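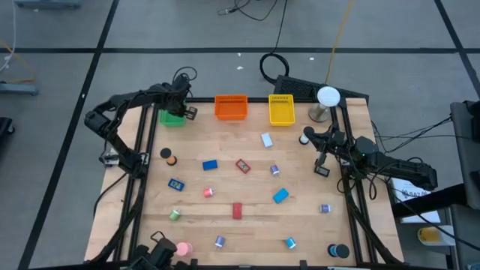
Mereana Cosgrove wrote in after the April issue to ask why we still steer the arms by hand when we could just write the moves out in code. Fair question! I tried that route myself, for one spool and one bin, and gave up before lunch (the spool had rolled, the code hadn't noticed). With remote control I can see it roll and go after it, and that little chase gets recorded along with everything else.

So that's what we're doing for Flirkonero this spring — sorting spools and blocks into bins, over and over, with a person driving. We're up to 766 recorded runs. I had promised the folks at Kuusisto 700, so I'm feeling pretty smug. The fumbles stay in, by the way, as long as the driver recovers. I toss a run only if somebody bumps the table or quits halfway.

Next up is handing a block from one arm to the other, which I'm still terrible at. If you'd like a turn at the controls, come by the Tristdale shop on 21 May 2026 and ask for me.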